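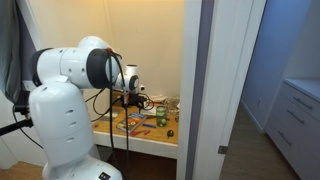 Wednesday, August 2019

Desk again. I had put aside the evening for the alcove and used most of it, with a break for soup. Notes follow in the order I did things, as last time I wrote them up by category and could make no sense of them afterwards.

Measured the alcove first. It is 113 cm wide at the back wall and slightly less at the front, so the walls are out of parallel. The desk top was cut to the narrower figure and there is a gap at the rear left, which swallows pencils. I have known this since June and have done nothing. A strip of softwood would close it. Wrote "strip" on the list.

The light is the next matter. It comes down from above and the upper part of the wall gets the best of it. The cream paint goes yellow up there after dark, and colours on the desk are harder to judge than they ought to be. I tried the old Ikent lamp clamped to the front edge, but the clamp marks the white edging if it is done up properly and slips if it is not. Took it off again. A thin piece of felt under the jaw might do. The Ikent bulb is 6 watts and gives enough light for reading. It is too narrow a beam for anything spread across the whole top.

Then the small things. My rule, written down in June and broken by July, is that whatever lives on the desk must have been used in the past fortnight. Results:

Blue marker. Used most days. Stays. I have stopped keeping markers upright in a mug with the cap at the top, as the ink settles away from the tip and the line goes pale halfway through a label. Flat is better. The Gramero tray has a slot of the right length.

Red Swiss Army knife. Used on parcels and, wrongly, on a screw. Stays, closed, in the tray. The large blade needs a few strokes on the stone. I should do it before the weekend and probably will not.

Scissors with the pink handles. They cut paper cleanly and card badly. Checked the pivot, which had a little play in it; a quarter turn took that out, a further touch made them stiff, so I went back by the same amount. They stay.

Pink rubber. Corners going, otherwise sound. It smears on coated paper and works well on the Nambiar pad. Stays.

Thin metal rod. I have moved it from one end of this desk to the other all summer and cannot say what it came from. It is straight, which is something. I used it tonight to fish two pencils out of the gap at the back, so under the rule it qualifies.

The book with the busy cover. It belongs on the shelf, strictly. In practice it has become the thing I rest paper on, and the cover is so full of colour that any small object put down on it disappears. I lost the pencil sharpener on it for 20 minutes last week. Moved it to the shelf, then brought it back when I needed something to lean on. Undecided.
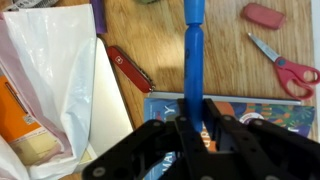

My sister rang while I was at this and said the rule was the wrong way round: the question was how far I had to reach for a thing, and how often I had used it was neither here nor there. She keeps her own scissors in the kitchen and walks to them. I said that the walk was exactly what I was trying to avoid. She said I should then stop tidying them away into a tray with a lid.

This is a fair objection and I have tested it. With the lid on, fetching the marker takes both hands – one to hold the tray, one to lift. With the lid off, one hand does it. The lid has gone into the cupboard. Dust will be the cost and I will see how bad it is by the end of the month.

I also looked again at the Fetoldale drawer unit, which would fit beneath the desk on paper. The depth is the trouble. The alcove is shallow and the drawers would need to come out past my knees to open fully. Put the leaflet back in the folder.

Still to do: softwood strip, felt for the clamp, sharpen the knife, move the sharpener somewhere plain. The wood wants oiling as well, along the grain and with everything off it, so that is a job for a day when I have somewhere to put everything.

Bed late. Left the book where it was.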